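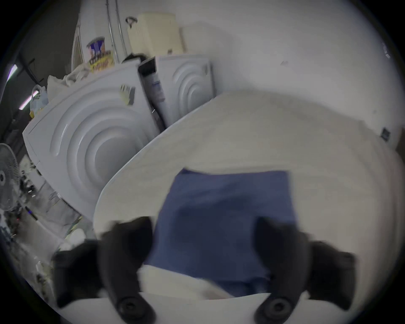

Gripper comparison checklist, Zistusero hand-held against the Eranari, cloth handling station. Checked by Anikó Kerekes, February 23, 2026. I went through the Zistusero first, as I had it in my hand already, and I took my time over it. For the cloth part I stuck with the folded navy-blue piece on the white table, which shows up nicely between the two black fingers and makes it easy to judge whether you are coming in centered. Please use the same one when you repeat this!

1. Finger pads seated and tight
OK on both. The left pad on the Eranari took a quarter turn more than I would like, so do keep an eye on it.

2. Fingers close evenly
Zistusero OK. Eranari closes a touch late on the right – I adjusted it twice and it is better, though I wouldn't call it cured.

3. Trigger returns fully after release
OK on both. The Zistusero spring is lovely and light, and my hand was still happy after 157 grasps. With the Eranari I was ready for a cup of tea at half that.

4. Pinch points guarded
NEEDS WORK. The Eranari still has the open hinge Osei wrote up in January. Gloves on until the cover arrives, please, even for a quick try.

5. Camera mount and lens
OK. Mount firm, lens wiped, both fingertips in view when open and when closed.

6. Cable strain relief
Zistusero OK. Eranari tie replaced, the old one had gone brittle.

7. Single layer pickup from a fold
Zistusero 14 misses, Eranari over 297 tries still to be sorted through, so I have left that box blank for now.

8. Controller stop button
OK. Tested on the Mevmont controller with each gripper plugged in, eight presses apiece.

Recheck items 2 and 4 before anybody starts a long session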